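A student club and its kitchen made of numbers

The robotics club at the Urrutia school in Tultitz has 10 members and only one room. In August they began to work in simulation, with a project they call Sana. I met the student who leads it on 17 January 2024. 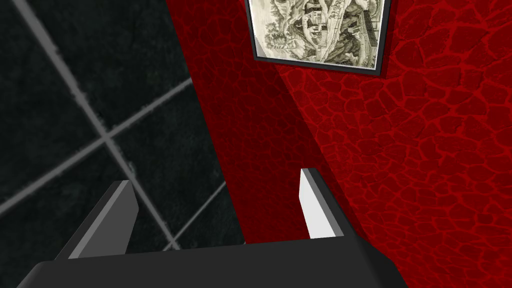
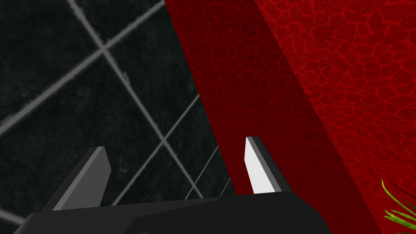
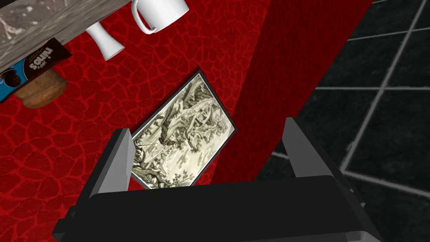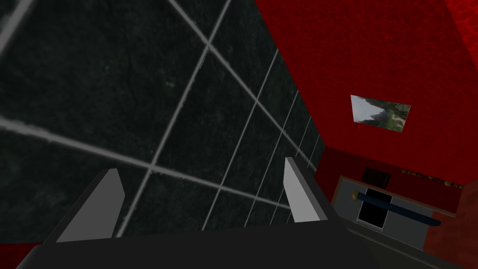
Views from the Sana simulation, with the gripper open.

“At first we wanted to build everything by hand,” she told me. “Then we broke 2 motors, and our teacher said, please, try it first on the computer.”

The group meets after lessons and each member may use the simulator for 30 minutes. “It is short, so you must come with a plan. If you come only to play, the time is finished very quickly.”

Their aim is the Brorari competition, where the school teams must show 600 saved attempts of one task. I asked her if this is not boring. She laughed. “A little, yes. But my younger brother thinks it is a video game, and he asks me every evening what is my level.”

The club still needs a second computer, and she has already written to the town about it.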